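Unit 6 handout: Lap joints and the notched log wall

Reading for this unit: course pack, section on the Sasbridge barns. Exercise sheets are due by 30th December, in the box outside the workshop office.

1. Why notch at all

Two timbers laid across each other touch only on a small patch. Load passes through that patch, and the upper piece can roll or slide. Cutting a notch lowers the upper piece onto the lower one and gives the joint shoulders. The shoulders resist sideways movement. The cost is section: a beam notched to half its depth is much weaker in bending at that point, so the position of the notch matters as much as its fit.

2. Terms

Half lap: each piece loses half its thickness and the faces finish flush.
Cross lap: a lap made away from the ends, so that both pieces run on past the joint.
Saddle notch: a rounded seat cut in one log only, common in round-log work.
Shoulder: the wall of the notch that bears against the side of the other piece.

3. The Hinojosa survey

The survey recorded 891 corner joints in farm buildings between Hinojosa and Elteck. Of these, 51 had failed. Most failures were at the lowest course, where the sill had stayed damp — the notch itself was usually sound. Keep this in mind when you answer question 2 on the sheet.

4. Crossing members

Small sticks are enough to study the layout of a crossing before cutting full-size stock.

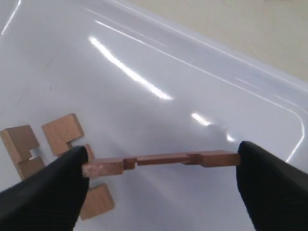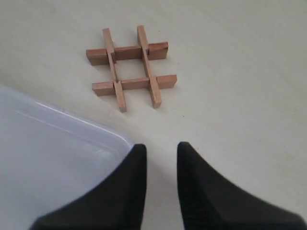 5. Shrinkage

Wood shrinks very little along the grain and a good deal across it. A wall of stacked logs therefore settles, while a post standing beside it hardly changes. Door and window frames need a gap above the head. At Elutum the builders left 40 mm and packed it with moss, which was replaced each March during the first years.

Bring a marking knife and a small square to the next session. Stock will be supplied.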